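Category: Planning and Purchasing

Buying a Two-Arm Kitchen Robot: Budget Questions and Answers

2026-08-15
By the Skomik purchasing desk

These are the questions we receive most often from small kitchens, schools and test labs before they place an order. Prices are in US dollars and without tax.
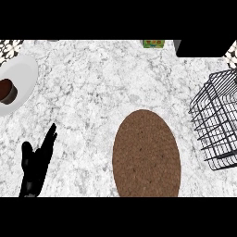

What should I decide before I ask for a quote?

Please write down the tasks first, and only after that look at the machines. A good task sentence has an object, a start place and an end place, for example "move a plate from the counter to the rack." If you write only "help in the kitchen," the supplier must guess, and usually he will guess on the expensive side. We ask every customer to send us such a list, even if it is short and the English is not perfect.

Do I really need two arms?

It depends on your list. One arm is enough for picking up a small item and putting it down somewhere else. Two arms are useful when one must hold a thing while the other works on it, such as opening a box or turning a large tray. The second arm also brings a second gripper, a second set of cables and a longer setup. If you are not sure, order the base that is prepared for two arms and begin with one. The Lenadach base can be bought in this way, and the second arm can be added later without changing the controller.

Can I test my kitchen in simulation before I buy?

Yes, and we recommend it. You send us a drawing of the counter with the measurements, and a list of the objects which the robot should handle. We build a virtual counter with similar objects, and you can see if the gripper reaches them. This service costs $675 for one counter layout. When you order a robot within the same budget year, we take this amount off the invoice.

A simulation is good for questions of reach, space and order of steps. It is less good for questions of friction and weight. A soft package or a very smooth plate can behave differently in the real kitchen, so please do not use the simulation as a proof that every grasp will work.

How exact must my counter drawing be?

The outer size of the counter and the position of everything that cannot be moved should be exact. For dishes, mats and racks, the size is enough, and we will put them in a few different places. Please mark also the height of anything standing on the counter. Customers often forget wire racks and baskets in their drawing, and these take more room than one expects, especially when an arm must come in from above.

Which gripper is included in the price?

The standard package has one two-finger gripper for each arm. It is suitable for boxes, cups and most plates that can be taken by the rim. Suction tools and soft fingers are ordered separately. We suggest to wait with these until the standard gripper has been tried on your own objects – many customers ordered soft fingers on the first day and later left them in the drawer.

Spare fingertip pads should be in the first order. One set costs $200. How long a set will last depends on your surfaces and on how often the fingers touch them.

What costs are forgotten most often?

From our own orders, these are the usual ones:

- A stable mounting surface. If the counter moves when you lean on it, the robot needs its own stand.
- Electrical work, when there is no free outlet near the base.
- Staff time for learning the system. Plan it as a cost, also when the people are already on your payroll.
- Replacement dishes and test objects. Something will fall.
- Shipping of the crate back to us, if you rent.

The yearly software license is also sometimes forgotten. For the Mahama planning software it is $549 per robot, and the price is the same for one arm or two arms. The first year is included with a new robot.

Is it better to rent or to buy?

If your project has a fixed end, renting is normally the better choice. If the robot will stay in the same place for more than 2 years, buying is cheaper in nearly all cases we calculated. Between these two situations we can make both quotes for you, with the same equipment in each, so that the comparison is fair. A rented robot can be bought at the end of the rental, and a part of the rent is then counted toward the price. The exact part is written in the contract.

How should I present this to the person who approves the budget?

Keep the request in separate lines: equipment, installation, training, yearly costs and spare parts. One large sum is difficult to approve and easy to cut. It also helps to attach the task list and, if you made one, the simulation report. Please say openly which tasks are certain and which are only hoped for. An approver who learns this later will be more careful with your next request.

When should I order for delivery in spring?

For delivery in March, the signed order should reach us before the winter break. Grippers and small parts are normally in stock, but the arms are built after the order. We confirm the delivery week in writing, and until you have this letter, please do not book an electrician.

Can I use arms from another maker?

In some cases. The Mahama software supports the Jisard adapter, and arms which work with this adapter can be connected. We do not repair the arms of other makers, and the warranty covers then only our own parts. Send us the model number and the age of the arm before you buy the adapter – it cannot be returned after the seal is opened.

What happens if the robot cannot do my task?

Each order names the acceptance tasks. They are taken from your list and agreed by both sides before the order is signed. If the robot does not perform them after installation, we first adjust the setup at our cost. If this does not help, you may return the equipment and pay only for shipping. Tasks which were not written in the order are not covered by this rule, so please read the list again before you sign.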